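Encimera de mármol rojo veteado: pérdida de brillo y pequeñas picaduras en la zona donde doblo la ropa

Foro Casa y Materiales > Piedra natural > Mantenimiento

Publicado por Heidrun Steiner

Buenas tardes. Expongo el caso con los datos que tengo.

Hace unos años instalamos en el lavadero una encimera de mármol rojo oscuro, tirando a marrón, con mucha veta blanca y gris. El marmolista la sirvió con acabado pulido y no dejó ficha técnica. En el presupuesto solo figura "mármol rojo veteado, 2 cm". La uso como mesa de apoyo: la colada sale de la secadora o del tendedero, pasa por la encimera, se dobla y se guarda. No se cocina encima ni se apoya nada de comida.

Problemas observados:

a) Una zona sin brillo, de contorno irregular, en el punto donde suelo dejar la ropa recién sacada de la lavadora. Al tacto la noto algo más áspera que el resto. Con luz rasante se ve mejor.

b) Picaduras muy pequeñas, agrupadas sobre todo donde la piedra es más clara y moteada. No puedo asegurar que no estuvieran desde el principio.

c) Una vez, un cerco rosado bajo una camiseta roja que quedó húmeda toda la noche. Se fue casi por completo al cabo de varias semanas, sin aplicar nada.

Productos usados hasta ahora: jabón neutro diluido, un limpiador antical en espray (pocas veces, para el grifo que está al lado) y, en abril, una cera líquida Neltness que me recomendaron en la ferretería. La cera dejó un velo que se marca con los dedos.

Lo que necesito saber:

Si la zona mate es desgaste, mancha o ataque químico.
Si las picaduras se rellenan o se dejan.
Si tiene sentido sellar una piedra ya encerada.
Si doblar ropa encima, con cremalleras y botones metálicos, puede rayarla de forma apreciable.

Prefiero hacerlo yo si es viable. Tengo una lijadora rotoorbital, pero nunca he trabajado piedra.

Gracias.

Mirko Bassi respondió

Eso es del antical. El mármol y los ácidos no se llevan bien. Deja de usarlo y pule la zona con bicarbonato y un trapo, a mí me funcionó en un lavabo. La cera sale con agua caliente y paciencia. Lo de las cremalleras no creo que tenga importancia, yo tengo una mesa de mármol en la entrada donde caen las llaves todos los días y sigue igual.

Comentario de Heidrun Steiner

Gracias, Mirko. Probé el bicarbonato en una esquina y no noté cambio. ¿El lavabo era también de piedra natural o de resina?

Comentario de Mirko Bassi

Pues ahora que lo dices, no lo sé seguro. Venía con el piso.

Gion Gisler respondió

Trabajo con piedra natural, principalmente restauración de suelos y escaleras. Contesto por partes.

1. Naturaleza del material

Por la descripción (fondo rojo pardo, red de vetas claras que encierra fragmentos angulosos) se trata de una piedra de tipo brechado. Los nombres comerciales varían de un almacén a otro y para el mantenimiento son secundarios. Interesa saber que estas piedras no son homogéneas: la matriz, los fragmentos y las vetas tienen dureza y porosidad distintas. Un mismo pulido da resultados desiguales según la zona, y la superficie envejece también de forma desigual.

2. Zona mate

Conviene distinguir tres casos.

Velo de producto: la superficie está mate o turbia, pero lisa al tacto. Se elimina con decapante de ceras apto para mármol.

Ataque ácido: mate, con contorno definido, a veces con forma de gota o de cerco, y ligeramente áspera. No se limpia, porque falta material pulido. Solo se corrige repuliendo.

Desgaste mecánico: mate difuso, sin borde, con rayas finas visibles a contraluz.

La aspereza que menciona apunta al segundo caso. Aun así, primero hay que retirar la cera, pues con la película encima no se puede diagnosticar nada. Aplique el decapante diluido según la etiqueta, déjelo actuar sin que se seque, frote con fibra blanca (nunca verde), recoja con bayeta y aclare dos veces. Deje secar hasta el día siguiente antes de valorar.

El suavizante y algunos quitamanchas para tejidos tienen pH ácido. Si la ropa mojada llevaba restos de uno de ellos, el contacto prolongado basta para atacar el pulido. El espray antical hace lo mismo en segundos, también con las gotas que llegan de rebote desde el grifo.

3. Comprobación del color

En las piedras brechadas mucha gente confunde el dibujo con el daño. Una franja blanquecina y difusa puede ser perfectamente una veta ancha, y una zona granulosa salpicada de motas claras puede ser el relleno natural entre fragmentos. Para descartarlo, moje la superficie con agua limpia: si la marca desaparece al mojar y vuelve al secar, es pérdida de pulido. Si sigue igual, forma parte de la piedra.

Haga la prueba con la lámpara en dos posiciones. El reflejo directo de un foco aclara la piedra y borra parte del veteado, y es fácil tomarlo por una mancha.
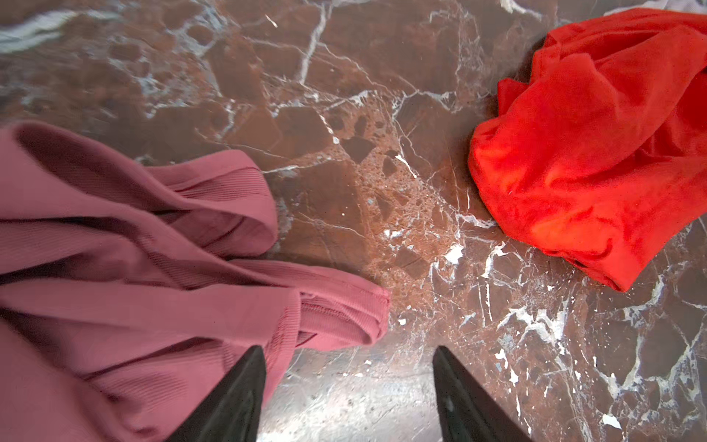
Una vez localizadas las marcas reales, delimítelas con cinta de carrocero de baja adherencia y trabaje siempre unos centímetros más allá del contorno. Si se detiene justo en el borde quedará un escalón de brillo más visible que el defecto inicial.

4. Repulido localizado

Es viable a mano si la zona es pequeña. La rotoorbital no la recomiendo para un primer trabajo: en seco calienta, y con agua hay riesgo eléctrico si no está preparada para ello.

Use taco con almohadillas de diamante flexibles, siempre con agua. El grano de partida depende de la profundidad. Con una marca superficial se puede empezar directamente en 3.000. El 50 está reservado para rebajar cejas entre piezas y aquí haría un destrozo, lo aclaro porque suele venir incluido en los juegos y hay quien lo empieza por orden. Después del 3.000, polvo de pulir para mármol con fieltro húmedo, presión constante y movimientos cruzados, hasta que la pasta se espese. Aclare y compare. Repita si hace falta.

Si al pasar el 3.000 la aspereza no cede, la marca es más profunda y hay que bajar de grano. Yo ahí llamaría a un profesional.

5. Picaduras

En una brecha son habituales y casi siempre de origen. El taller las rellena con resina antes del pulido, y con el tiempo algún relleno salta. Mientras no enganchen un tejido fino, se dejan. Si enganchan, masilla de poliéster o epoxi teñida, enrasada con cuchilla y repasada con los mismos granos.

6. Sellado

Un sellador impregnante protege de la mancha, no del ácido. Solo penetra si la piedra está limpia de cera, de modo que el orden es decapar, repulir, sellar. Se aplica con paño, se espera el tiempo que marque el fabricante y se retira todo el exceso en seco. Si queda sobrante en superficie, tendrá otro velo.

Comentario de Shoaib Gondal

Una corrección menor: hay juegos que terminan en 4.000 o más antes del polvo. En los tonos oscuros se nota la diferencia. Con el 3.000 me ha quedado alguna vez un halo grisáceo que solo salió con el siguiente.

Comentario de Gion Gisler

Correcto, depende del fabricante. La numeración no es equivalente entre marcas.

Dorian Tanguy respondió

Añado lo relativo a la ropa, que ha quedado sin contestar.

Tejidos de color. El cerco rosado es transferencia de tinte. Los rojos, los naranjas vivos y los vaqueros sin lavar son los que más sueltan, y la humedad es la condición necesaria: en seco no suele pasar nada. Sobre una piedra roja el cerco se disimula en el fondo, pero se ve en las vetas blancas. Para el residuo que quede, cataplasma de agua oxigenada con polvo absorbente (talco sirve), tapada con film, un día, y aclarar. Haga antes una prueba en un rincón poco visible, algunos rojos se aclaran.

Cremalleras y botones. El acero y parte del latón pueden marcar la calcita. Doblar no raya. Arrastrar un montón de vaqueros de un lado a otro, sí. Las prendas de punto acanalado, camisetas y similares son inofensivas, salvo que lleven arenilla, que es más dura que el mármol y hace más daño que cualquier botón. Pase una bayeta seca antes de apoyar la colada.

Plancha. No lo pregunta, pero ocurre: no use la encimera como tabla, ni siquiera con manta debajo. El vapor condensa bajo el tejido y puede afectar a los rellenos de resina.

Solución práctica. En casa puse un tapete de fieltro sintético sin tintar de Holzer, cortado a medida, que retiro al terminar. Los de caucho los evitaría, el de Stamow que tuve antes dejó una sombra amarillenta que no ha salido. La ropa húmeda va a un barreño, nunca a la piedra.

Comentario de Heidrun Steiner

Actualizo. Retirada la cera con decapante, dos pasadas. Al mojar, la zona mate desaparece y al secar vuelve, así que es pérdida de pulido. La parte granulosa no cambia al mojarla, por lo que la doy por natural, picaduras incluidas. He pedido las almohadillas y el polvo de pulir. El antical lo he pasado al baño.

Una duda: ¿cuánto tiempo debo esperar entre el repulido y el sellador?

Comentario de Gion Gisler

Hasta que la piedra esté seca en profundidad. En un lavadero con poca ventilación, tres días como mínimo. Si al pegar un trozo de film con cinta por los cuatro lados aparece condensación por debajo al día siguiente, espere más.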